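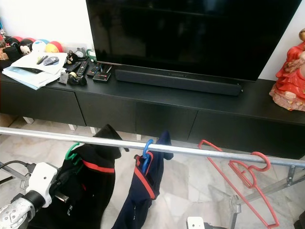 Zillamness: living room surfaces, data card

Lukian Shevchuk
Thu 7 November
6 min read

We use cookies to remember your reading settings. Accept / Manage

## What is in this folder

Zillamness is a collection of notes and pictures about flat surfaces in living rooms, and about the things which people leave on them. The first part is only TV cabinets. Shelves and coffee tables will come in December, if I finish the labels until then.

The collection has 193 pictures and 1759 object entries. Each entry is one line in the file `objects.csv`. The pictures come from homes in two apartment buildings on Ivanyshyn street. All families agreed in writing.

I started it because my sister asked me how to tidy her TV cabinet, and I could not find any list of what normally lives there. Lists for kitchens exist in big number. For the TV cabinet I found advice to "remove the clutter", but no word about which things are the clutter.

## The surface

In this part a surface is the top of one cabinet, from one end to the other. The floor does not belong to it, and also not the inside of the drawers. A long low cabinet with four drawer fronts is still one surface. We do not divide it by drawers. For each surface we write the color of the cabinet, if it has legs or stands directly on the floor, and what kind of floor is under it. A black cabinet on short white legs over a pale marble floor gets `black / legs / marble`.

## Groups of objects

Every object goes in one group only.

`screen`: the television. We write if the screen is on or off. Reflections in a dark screen are never objects.

`sound`: soundbars and speakers. A slim soundbar in front of the television is very common, and it gets its own line.

`control`: remote controls. Each one is a separate line, also when they lie in a row. In the first version we wrote "remotes" as one thing and later had to repair all these lines.

`paper`: documents, letters, folders, loose sheets. A stack is one entry. If a blue folder or sheet looks out from under the white papers, put `mixed` in the column `color`.

`desk`: pens, tape dispensers, scissors and similar. These belong to a desk, but they travel. The roll of tape is not separate from its dispenser.

`soft`: plush toys, plush balls, plush heads. If the character is clear, write it in the notes, for example Mickey Mouse. If it is not clear, write only the colors, such as "red and black plush".

`decor`: figurines, small clocks, ornaments. For a small round white thing similar to a clock, please write `clock-like`. We had a long discussion about this, and I prefer the careful word.

`bag`: bags and pouches, also dark bundles which look like one.

`unknown`: everything else. Small black boxes and small gray gadgets often end here. Please do not guess from the shape what a device does.

## Columns

`surface_id`, `object_id`, `group`, `color`, `place`, `on_top_of`, `notes`

The column `place` has the values left, middle, right, and after this wall or front. Left and right are always from the person who looks at the cabinet. Plush toys against the wall on the left side are `left-wall`. The column `on_top_of` is for things like a pen on a stack of papers. Without it, a person who tidies in the order of the list would take the papers first and drop the pen.

## Tidying order

My sister wanted a method, so there is one suggestion in the file `order.txt`. Take the small objects off the papers, then take the papers away to a table and sort them there. Bring the `desk` group back to the desk. Put the remotes together on one side of the soundbar. Toys are the last, and the owner decides about them. Dust the top before anything comes back.

It is a suggestion and you may ignore it. The entries do not depend on it.

## Known problems

Dark objects on a black cabinet are easy to miss. I checked these pictures two times and still found new entries on the second time.

The group `decor` is too wide. A figurine and a clock have not much in common, but I did not want more groups in this version.

Older files use the name Prolline for the surface line number. It is the same as `surface_id`.

## Use

Free for study and private use. For printing it in a book or course, please write first to the Proltinix mailbox, where I read the mail on weekends. Corrections are welcome, please send the `object_id` with them.

Get new Proltinix notes by email. Subscribe / No thanks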